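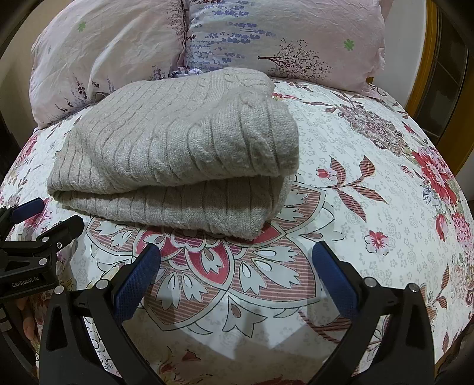
Progress Report: Household Textile Reuse Study

Submitted to: Keith Pilkington, Matheson Fund
Prepared by: Euan Leckie, Dornwood Textile Reuse
Date: 23 March 2018

1. Status

The study is on schedule for work packages A and B. Work package C (resale trial) started late and is discussed in section 5. Spending is within the approved budget, and no transfer between budget lines is requested.

2. Scope of the reporting period

The grant covers the collection, grading and resale of used knitwear from households in the Dornwood collection area. Woven garments, footwear and bedding are outside the scope and are passed to the general sorting line without being recorded. Knitwear was chosen because it is heavy for its value, is often stored for years before disposal, and loses most of its resale price through faults that can be repaired at low cost.

Since the last report the project has closed the first collection round, finished the grading manual, and agreed terms with Plomico for storage and wash testing.

3. Collection and grading

The first round closed in January with 2,834 items logged. Each item was weighed, tagged and assigned a grade from A (resale without work) to D (fiber recovery only). Grades A and B together made up 61 percent of items. This is higher than the planning assumption and has consequences for shelf space, which was sized for a larger share of C and D.

Grading is done by one person and checked by a second on a sample basis. Disagreements fall mostly on the line between B and C, and nearly always concern pilling. The earlier draft of the manual described pilling by area affected. Graders found this hard to apply to cable and rib patterns, where wear gathers on the raised stitches and the ground stays clean. The manual now refers to a set of reference swatches, and the wording on area has been removed.

Fiber content remains a weak point in the data. Many items arrive with the care label cut out or washed blank. These are entered as "unlabeled" and are not assigned a fiber type by feel, although the graders are often confident. A burn test was considered and rejected on safety grounds.

4. Wash testing

Plomico ran the first series of wash tests on grade B items. The series compared a cool wool cycle with a hand wash and flat drying. Dimensional change was measured at the chest, body length and sleeve.

Results for labeled wool were acceptable under both methods. Acrylic blends held their size but showed more surface fuzz after the machine cycle. Unlabeled items behaved inconsistently, and several felted at the cuffs. Until the second series is complete, all unlabeled items will be hand washed. The added labor can be carried by the current staffing plan through the end of the second collection round, but not beyond it.

Moth damage was found in a small share of incoming bags. Affected bags are now frozen for up to 7 days before opening. The freezer is rented under the equipment line.

5. Resale trial

The trial depends on the Etov stock system, which was due to be installed before the end of the first round. Delivery slipped because the tag printer supplied with it did not accept the fabric tape used on the sorting line. A replacement printer has been installed and tested. Stock entered by hand in the meantime has been moved across, and duplicate records have been removed.

Sales opened at 2 outlets. Figures are too early to report by grade. Heavy sweaters have sold faster than cardigans, although the weather has been cold and the pattern may not last. Items hung on rails stretched at the shoulder during the first weeks of display — all stock above light weight is now folded and shelved.

6. Risks

Storage: the higher share of A and B items may fill the available shelving during the second round. Plomico has quoted for an additional bay.

Labeling: without better fiber data, the final analysis by material will rest on a reduced sample. The report will state this next to each affected table.

Seasonality: the second round falls in warmer months, when households clear out winter clothing but buy less of it. Stock may have to be held over.

7. Next period

Planned work consists of the second wash series, the second collection round and a first sales analysis by grade and outlet. The revised grading manual will be sent to the fund with the next claim. A decision is requested from Mr. Pilkington on the additional storage bay, as the Plomico quotation lapses before the next scheduled report.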